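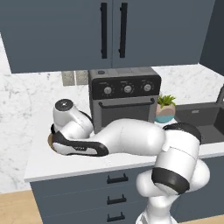

16 Jun 2020. Second full day on the Ravley estate ledgers. Zarmeena Magsi sent the remaining scans overnight, so the run is now complete from the first plantation account to the compensation claim, apart from one gathering that was missing when the volume was bound. I worked through the claim papers first. The printed form gives the number of enslaved people as 49; the manuscript return behind it lists 37 by name. The difference of 12 is not explained on either sheet. I have put both figures in the database with separate source references and left the reconciled field blank. Whoever set up the record structure allowed one number per claim, and I have asked for that to be changed. For the test entry in the free-text field I needed something neutral and typed "potted plant, countertop oven, sink", which went through with the commas intact. Names with commas were being split last week, so that fault can be closed.

The hand changes at folio 19. Up to that point the clerk writes a long s in the middle of words and abbreviates "ditto" as "do." with a raised o. After it the long s goes, and the column for age is dropped altogether. I take the second hand to be the attorney's own, on the strength of the signature on the September letter, but the sample is small and I have marked it as probable only.

Spelling of personal names is the slow part. One woman appears under three spellings within a few pages, with the same child entered beneath her each time. I have linked the three entries and kept each spelling as written. Our rule is that the original form is never overwritten. The linking note carries my initials and the reason for the match, so that it can be undone by anyone who disagrees.

Occupations, as given in the ledger: field, great gang; field, second gang; cooper; mason; washer; "about the house"; watchman. Four people have no occupation entered and a dash in its place. I have transcribed the dash. An earlier transcript, the typed one in the blue folder, turned those dashes into "none", and at least one article has since repeated that as a statement about the people concerned. Must write this up properly.

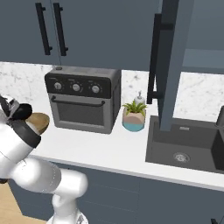

Reading

Finished the Stoica chapter on attorneys and absentee owners. Useful on correspondence: he shows that letters home were often drafted twice, and that the version kept on the estate can differ from the one received. That bears directly on Ravley, where we hold only the estate copies. I should ask Laiba Bhutto whether the family deposit includes any incoming post. She catalogued the first part of it and will know what the bundles are, even if they are not listed singly.

His treatment of prices is weaker. He converts island currency to sterling at one fixed rate for the whole period. Our ledger gives two different rates in the front matter alone, one for goods and one for bills of exchange. A valuation of 100 pounds currency means nothing until the rate is known. I will keep the ledger sums in the money they were written in and add a conversion only where the clerk made one himself.

To do

Check the Utham parish register against the baptisms copied at the back of the ledger. The copies have no officiant.

Ask Zarmeena to rescan folio 19 verso. The gutter is too dark and the last column cannot be read.

Find out what "Putadach" refers to. It comes up twice in the margin beside entries for people hired out, once with a sum against it. It could be a property or a surname. It is not in the index to the estate maps.

Backed up both drives at six. Verso notes still to be typed.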